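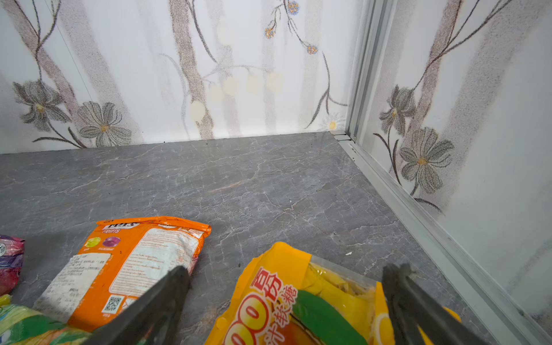 FOR IMMEDIATE RELEASE

Cadero Opens Its Candy Bag Picking Collection to Schools and Small Workshops

PRALTEMDALE, 17 September 2018 – Cadero is very happy to share that the first part of its soft package collection, a library of recorded picks made to help robots learn how to handle bags, pouches and other floppy things, is now open to schools, hobby groups and small workshops. The collection holds 2924 recorded picks, and of those, 2529 have been checked by hand, labeled and made ready for use. The rest are still being looked over and will follow when the labeling desk has had its turn with them.

If you have ever watched a child reach into a pile of sweets and come out with exactly the one they wanted, you will know why we have grown so fond of this work. A bag of gummies is a humble thing, but it bends and slides and wrinkles, it leans on its neighbors, and it rarely lies the same way twice. Boxes are much kinder to a robot. We chose bags of candy as our first subject all the same, partly for their bright printing and their crimped ends, and partly (we may as well admit it) for the pleasure of shopping for them.

The recordings are made in small walled bays with aluminum posts and rails, and printed panels for walls. The panels can be swapped, so a learning system meets the same kind of bag in front of flowers and tree trunks one day and something much plainer the next. The floors change too, and one of the favorites around the workshop is a gray marble pattern. Bags go down face up, face down, side by side or overlapping, and our operators guide the gripper to one of them, close the fingers, lift, and set the bag down again. The view from the wrist is saved the whole way through, along with the position of the arm and the opening of the fingers.

Each session runs to 50 picks, after which the bags are shuffled, some are put away and others come out of the cupboard. We keep the picks that go wrong. A bag that slips, or a finger that comes down on top of a seal when it should have gone beside it, is saved with a label saying so, and the operators have been asked not to tidy up their mistakes. It took a little while for everyone to feel comfortable with that, and we are grateful to them for their patience and good humor.

The work began in March in a single bay, in a room we share with Petridis, the packaging workshop across our yard in Praltemdale. Petridis built the rails and posts and has mended them more than once. Our software neighbors at Cestum wrote the labeling tool, which lets a person mark the bag being reached for, the bags touching it and the side facing up. There are now about 25 people taking turns between the gripper controls and the labeling desk, many of them only a few hours a week, and we could not be prouder of what they have put together.

Printing in several languages turns up across the collection, Chinese and English among them, and we mean to go on adding more. Backs of bags, with their dense small text and stickers, are every bit as welcome as fronts, and so are bags that have been handled so often that the plastic has gone soft and creased.

Schools and workshops that would like a copy are warmly invited to write to the Cadero front office in Praltemdale, saying a few words about what they hope to try. There is no charge for classroom use. Copies come with a short printed guide, the labels in plain text files and a list of known gaps, which we have tried to keep up to date. Suggestions for the next subject are welcome as well. Bread rolls in paper bags and refill pouches for hand soap are the front-runners at present, with strong feelings on both sides.

About Cadero

Cadero is a small company in Praltemdale that records and labels handling examples for learning robots. It works closely with Petridis on bays and fittings and with Cestum on labeling software.

Press contact: Cadero front office, Praltemdale

###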